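Section 7. When the gripper won't let go (and other basket troubles)

I wrote the first version of this section after a bad afternoon with the Hekora cell, when the left arm closed on a toy carrot, reported "open", and then tried to go home with its fingers still shut. Nothing got broken apart from my mood, but it took me far too long to find the cause, so I've put everything in here in the order I wish I'd tried it. Last gone over on Saturday, June 26, 2021, with Sânziana Coman reading the steps out and me doing them.

You'll need the Kodov hand controller, a 2 mm hex key, and a second person. I mean it about the second person. One of you watches the arms and keeps a hand near the stop button, the other does the fiddling.

CAUTION: A gripper that says it's open may still be squeezing at full force. The number on the screen is what the software asked for, so look at the fingers themselves before you put a hand anywhere near them.

7.1 Stuck closed on an item

1. Press Pause on the controller. Don't hit the stop button yet unless something is moving that shouldn't be, because a full stop drops the log and you'll want it later.
2. Look at the fingers. If they're pressed together with something between them, carry on with step 3. If they're closed on nothing at all, skip to 7.2.
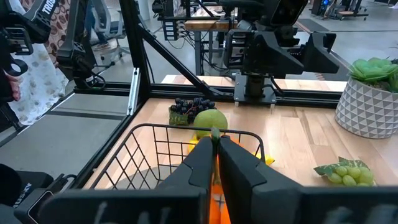

3. Open the Nokis status page and read the grip force. Anything sitting at 100 means the motor is still pushing, and it'll go on pushing until it gets too warm and trips. Note the number down.
4. Send Release once. Just once! I used to jab at it over and over, and all the commands queue up and then run one after another the moment the fault clears, which is quite a fright.
5. If the fingers stay shut, both of you step back, press the stop button and turn the power off at the wall.
6. Wait until the light on the Fankhauser supply goes out. Now you can ease the fingers apart by hand, slowly and evenly. Never pull on the item itself.

Note: the arms sag a bit when the power goes. Ours has drooped far enough to lean on the basket rim, so slide the basket out of the way first if you can reach it safely.

7.2 Open and close test

Do this one after every stuck grip, even if everything looks fine again. Run it at the slow setting and well above the basket.

1. Power up and let both arms finish their checks.
2. Send Open, and look for a clear gap between the fingertips.
3. Send Close with nothing between them, then Open again. Both fingers should travel together. If one lags behind, stop there and go to 7.4.
4. Lower the open gripper towards the basket with your thumb resting on Pause, and bring it back up before it touches anything.

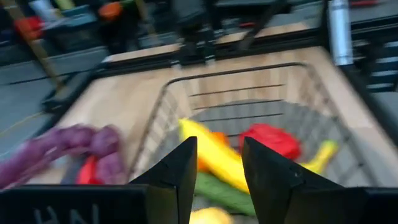

Fingers apart over the toy produce, with a gap at the tips.

If the arm shudders on the way down, don't carry on and hope for the best. I did, in May, and spent the rest of the day straightening basket wires with pliers.

7.3 Putting the table back before a restart

This is the bit I always want to rush. The software remembers where it thinks the basket is, and if you nudged it while freeing the gripper, the next pick goes straight for the rim.

1. Put the basket back on its round disc and check it sits flat.
2. Check the wrist cables by eye. They should have some slack and mustn't be hooked over a basket wire.
3. Make sure hands, sleeves and tools are off the table.
4. Clear the fault, choose Slow, and run one pick with one arm. Leave the other folded until you're happy. 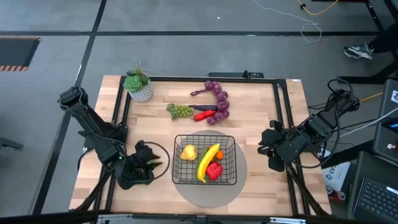 The basket on its disc, with an arm mounted on either side.

7.4 If it happens again

Twice in one session means something is worn or loose. Switch off, leave a note on the controller and tell Shakuntala Tomar, who has the spare finger screws and the good torque driver. Please send her the log as well as the force number from step 3 of 7.1. Don't turn the grip limit up past 100 to "help it along", as that's how we lost the last set of finger pads.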